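Laundry is the last chore the machines will take from us

Posted on August 22, 2025

My neighbor Rekha Thakur asked me last week when she can buy a machine that hangs her washing. She has a robot for the floor and it works well, so for her it is a normal question. I told her I would write down what I think.

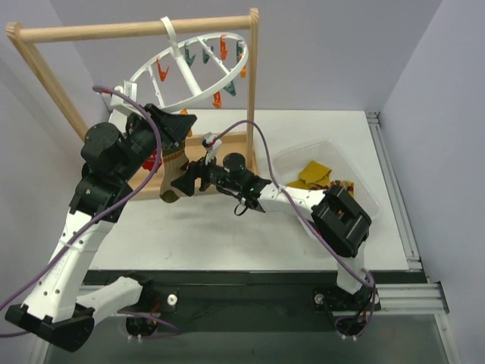
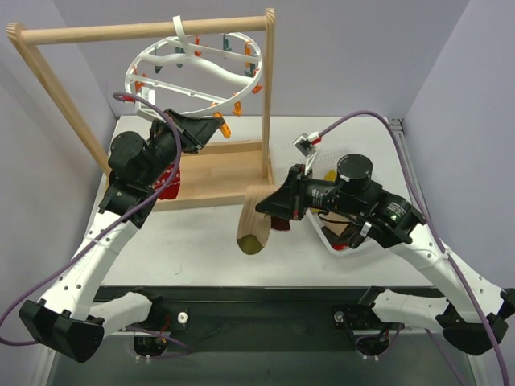

Two arms, one sock, a round hanger with clothespins.

A floor is flat and it stays where it is. A sock is a different kind of problem. It has no fixed shape, it folds over itself, and when you hold it from the wrong end it is suddenly a different object. Then comes the clothespin. You must open it with force, keep it open, and at the same time bring a soft thing between its two sides. My daughter learned this at five and I remember she was angry for a whole afternoon.

I worked eight years in a shop where we packed small parts, and there I saw the same thing. The machines lifted boxes all day without trouble, but the cloth bags were always left for our hands. My old colleague Lionel Marchal believed this would change in two years. He has believed it since I know him.

So my answer for Rekha is: not yet, but I would not laugh at it. I can accept a slow machine. If it needs the whole night to hang the socks, I am asleep anyway. What I could not accept is to stand next to it and pick up what it drops - then I prefer to do it myself with the radio on.

I also wonder who will turn the socks the right side out. In my house this is still me.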